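讲者备注：益智问答类节目选手招募与题库管理流程
部门内部交流会用稿，时长以现场安排为准

开场

各位同事，上午好。受节目中心委托，今天由我就《Index》这档益智问答节目的选手招募、题库管理和录制保障工作，向各位作一个汇报。汇报分五个部分，提问请放在最后。如有同事需要提前离场，可以在签到处留下问题，会后书面答复。

（切到下一页之前稍作停顿，确认后排能看清字幕。）

首先说明汇报的范围。《Index》由Brumwood制作公司承制，本季在Drollier演播厅录制，主持人为Doğukan Uçar先生。今天所讲的内容限于制作流程，不涉及收视数据，不涉及广告招商，也不涉及下一季的排播计划。相关部门如有这几方面的需要，请按原有渠道联系。

第一部分　选手招募

招募工作从四月开始，采用公开报名的方式。报名表由节目官方页面统一收取，不接受邮寄，不接受代填。报名者须年满十八周岁，与承制方、播出方及题库编写人员无亲属关系和雇佣关系。这一条在上一季写在附则里，不少报名者没有读到，本季移至报名表首页，并要求逐项勾选确认。

报名截止后，进入初筛。初筛只看材料是否齐全、身份信息是否一致，不对报名者的职业、学历、居住地作任何取舍。请各位注意这个口径，对外答复时务必保持一致。过去有地方媒体问过，节目是否偏好某一类职业的选手，我们的正式答复是：初筛阶段不设此类标准。

通过初筛的共417人，全部获得笔试资格。笔试采用闭卷形式，题目50道，在同一时段开考，由两名监考人员在场。试卷分为A、B两套，难度经题库组校准，座位相邻的考生使用不同试卷。交卷后当场密封，封条由监考人员与考生代表共同签字。

（此处可补充：考生代表由抽签产生。若现场有人问起抽签办法，请翻到附件二。）

笔试成绩不公布排名，只通知是否进入面谈。这一做法有过讨论。主张公布的同事认为，公开排名有利于回应质疑；主张不公布的同事认为，进入面谈以后成绩不再计入，公布排名会让观众对选手形成先入之见。经研究，本季维持原办法，同时允许考生本人在规定期限内申请查阅自己的答卷。查阅时须有工作人员陪同，答卷不得拍照，不得复印。

面谈由三位编导主持，每位考生时间相同。面谈考察的是表达是否清楚，在灯光和摄像机前能否正常作答，以及对节目规则的理解。面谈不出知识题。有些考生为此准备了大量知识材料，到了现场才知道用不上，情绪受到影响，所以本季在面谈通知中加入了一段说明，请招募组在寄发前再核对一次措辞。

面谈结束后形成候选名单。候选名单分为正选与候补，候补选手与正选选手享有同样的交通和住宿安排。候补选手到场而未能上台的，优先进入下一轮录制，但以两次为限。

第二部分　题库管理

（这一部分技术细节较多，语速放慢。）

题库由独立的编写组负责，编写组与导演组分处两个办公区，门禁分开设置。编写人员入组时签署保密协议，协议有效期覆盖本季全部播出时间。

每道题目从撰写到入库，须经过撰写、核实、复核三道手续。撰写人提交题目时，应同时提交至少两个相互独立的资料来源。所谓相互独立，是指后一来源不得转引前一来源。以往出现过两份资料都引自同一本工具书的情形，形式上合乎要求，实际等于只有一个来源。核实人遇到这类情况，应退回撰写人补充，不要自行代为查找，以免责任不清。

复核人看的主要是表述。题干是否有歧义，选项是否有两个都讲得通，有没有随时间变化的内容。例如涉及某项赛事纪录、某座建筑的高度排名，这类题目今天正确，播出时可能已经不正确。对这类题目，处理办法有两种：一是在题干中写明截止时间；二是不采用。编写组倾向于第二种，导演组希望保留一部分，目前的折中是每期不超过一道，且须在播出前重新核实。

难度分级仍沿用原有的三级。分级由编写组初定，再请不参加节目的试答人员作答，根据答对比例调整。试答人员同样签署保密协议。需要提醒的是，试答人员的构成要经常更换，长期使用同一批人，会使难度判断逐渐偏高，到了录制现场，第一级题目也会有选手答错，节奏受到影响。

关于题目的调用。录制当天，由题库系统按规则随机抽取题组，抽取时编写组代表、法务代表和播出方代表三方在场。抽取结果直接传送到主持人席和计分席，任何一方不得提前查看。主持人在开录前也不知道题目内容。Doğukan Uçar先生对此一向十分配合，上一季他还提出，题目中的外国人名和地名最好附上读音提示，由系统在出题的同时显示。这一建议已经采纳，读音提示由编写组统一标注。

（如时间紧张，下面关于废题的一段可以从略。）

废题的处理也要规范。凡在录制中使用过的题目，无论是否播出，一律标记为已用，不得回库。因设备故障而中断的题目，即使选手尚未作答，也按已用处理。编写组曾反映这样做损耗较大，但从公平角度考虑，不宜放宽。

第三部分　快速抢答环节

快速抢答环节决定由哪一位选手坐上答题席，观众关注度高，投诉也相对集中，因此单独说明。

抢答开始前，主持人向现场和电视观众介绍选手的产生办法。介绍词由法务审定，主持人可以调整语气，不可以改动实质内容，尤其不能省略“经笔试和面谈产生”这一句。上一季有一期在剪辑时为压缩时长删去了这一句，播出后收到观众来信询问。本季已将该句列为不可删减内容，请后期同事留意时间线上的标注。

抢答以正确且用时最短者为胜。计时由系统完成，主持人和现场工作人员无权改动。两位选手用时完全相同的，加赛一题。加赛题从单独的备用题组中抽取，不占用正题。

按键设备在开录前由技术组逐一测试，并请选手本人试按。选手试按后在测试单上签字。若选手在录制中提出设备异常，主持人应当立即示意暂停，由技术组当场检查。检查期间摄像机保持录制，选手不得离席，不得与观众席交谈。检查结果由技术负责人宣布，确认异常的，该题作废重来；未发现异常的，结果有效，并将检查过程记入录制日志。

对于落选的选手，现场应给予得体的镜头和介绍。他们经过了同样的选拔，有些人请了假，有些人带着家人前来。导播请不要在公布成绩时反复使用落选者的近景，更不要在后期加配带有嘲弄意味的音效。这一点不是艺术风格的问题，是对参与者的基本尊重，写入了与Brumwood签订的制作规范。

第四部分　录制现场与后台保障

（切换至第四部分标题页。）

Drollier演播厅的后台分为选手区、嘉宾区和工作人员区。三个区域使用不同颜色的证件，证件不得转借。选手进入选手区后，手机及其他通信设备由专人统一保管，录制结束后凭号牌领取。选手如有紧急事务，可在工作人员陪同下使用区内的固定电话，通话对象和起止时间须登记。

选手的亲友安排在观众席指定位置。亲友席与答题席之间不得有直接的视线交流，这一点在舞台布置时已经考虑，但灯光组调整侧面灯位时，有时会把遮挡板移开，录制前请场务再检查一遍。咳嗽、手势一类的提示行为，上一季没有查实的案例，但收到过观众来信，说明社会上对此是关注的。本季在亲友席增设了一个固定机位，素材单独保存，仅供核查使用，不用于播出。
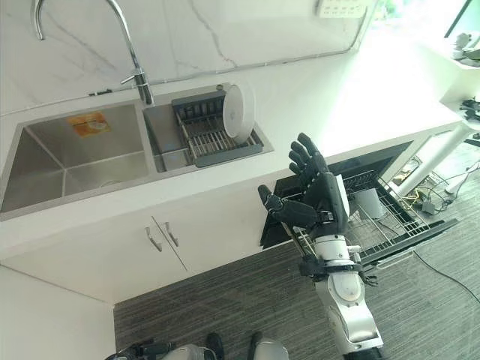 选手的饮食由后台统一提供，开饭时间为中午十二点和下午六点。选手在报名表中填写的忌口和过敏信息，由招募组汇总后提前交给餐饮供应方，同时抄送医务人员。录制期间不得安排选手自行外出就餐，如录制延迟，应先供应简餐，再告知新的时间安排。

医务人员在录制全程到岗。答题席灯光较强，选手精神紧张，个别人会出现头晕、心慌的情况。主持人如发现选手状态不佳，可以主动提出休息，无须事先征得导演同意。休息期间题目封存，恢复录制后另抽新题。

关于主持人与选手的接触，原则是开录前不见面。主持人与选手的第一次交谈就在台上，这样镜头里的反应比较自然，也避免外界产生不必要的联想。选手的背景材料由编导整理成卡片，交主持人阅读。卡片内容须经选手本人确认，涉及疾病、债务、家庭变故的内容，选手不愿意谈的，一律不得写入。选手起初同意、临时又改变主意的，以最后一次表示为准。

（这里建议看一下听众反应，编导组的同事对卡片问题一般会有意见，可请他们记下，留到提问时再谈。）

奖金的发放也在此一并说明。奖金数额以台上确认为准，由播出方财务部门在节目播出后办理，依法代扣税款。选手在节目播出前不得对外透露结果，违反约定的，按协议处理。每一位选手离场之前，都要由工作人员当面讲解这一条，不能只让选手签字了事。实际工作中，透露结果的多数并非选手本人，而是同来的亲友，所以亲友也要签署一份简化的保密承诺。

第五部分　后期制作与播出审查

录制素材由专人护送至Picard后期机房，交接时双方核对卷号并签字。素材在机房内实行专机剪辑，工作站不接外部网络。

剪辑可以压缩选手思考的时间，可以删减闲谈，但不得改变答题的先后顺序，不得将一道题的反应镜头用于另一道题。这一条执行起来有时会有争议。例如某位观众席人员的鼓掌镜头，剪辑师认为用在哪里都无妨，而审查人员认为会误导观众对现场气氛的判断。目前的处理办法是，观众席全景不作限制，选手本人、主持人和选手亲友的反应镜头，必须与原题对应。

字幕方面，题干和选项的字幕以题库系统导出的文本为准，不得由剪辑人员手工录入。上一季有一期字幕错了一个字，意思虽未受影响，仍然收到更正要求。手工录入已全部取消，但选手姓名和所在地仍需人工核对，请以身份信息登记为准，不要以现场报幕为准。

成片完成后，依次送编写组、法务和播出方审看。编写组只看题目的正确性，法务看承诺与规则是否表述准确，播出方看整体内容。三方意见书面提交，由制片人汇总。意见不一致时，涉及题目正误的，以编写组意见为准；涉及观众权益的，以法务意见为准。

播出后如发现题目有误，处理程序如下。由编写组在收到反映后提出书面结论，结论确认有误且影响选手成绩的，应主动联系选手，安排其重返节目或按规则补足奖金，并在下一期节目中予以更正说明。更正说明由主持人口播，配发字幕，时长应足以让观众看清。不得只在网页上更正。

需要协调的事项

有几件事，借今天的机会请各部门协助。

招募组与编写组之间，目前仍有个别人员在午休时共用一间会议室。这在管理上是一个漏洞，请行政部门尽快另行安排。

技术组提出更换备用计分设备，原设备已使用多年，零件采购困难。请财务部门在审核预算时予以考虑，技术组可随时提供检测记录。

观众来信的答复目前由宣传部门承担，其中涉及题目正误的信件，建议在收到后直接转交编写组，由编写组起草答复，宣传部门统一寄发。现在的做法是宣传部门先作答复，再向编写组求证，出现过前后两次答复不一致的情况。

附属线上答题活动由新媒体部门负责，其题目不得取自节目题库，也不得由节目编写人员兼职撰写。线上活动的奖品与节目奖金是两件事，在宣传页面上应当分开写明。近来有观众误以为参加线上活动即可取得上台资格，请新媒体部门在活动规则首段加以说明。

答问准备（仅供讲者使用，不投影）

问及选手选拔是否有内定名额时，答：没有。各阶段材料均存档，播出方监察部门可以调阅。

问及主持人酬金时，答：不属于本次汇报范围。

问及是否考虑增设名人专场时，答：如举办名人专场，奖金捐赠对象须事先公布，选拔程序另行制定，与常规场次分开编号。目前没有可以宣布的安排。

问及儿童能否参加时，答：现行规则要求年满十八周岁。举办少年专场涉及监护人同意、录制时长和就学时间等问题，须另行报批。

问及往季落选者能否再次报名时，答：可以，但已经坐上答题席的选手不得再次报名，参加过快速抢答而未上答题席的不受此限。

问及为何不采用现场直播时，答：节目需要预留核实题目和处理设备问题的时间，现阶段采用录播方式。

（提问结束后，请提醒各位同事在离场时交回带编号的汇报材料。附件一至附件三随会议纪要另行发送，附件二中的抽签办法以更新后的版本为准。）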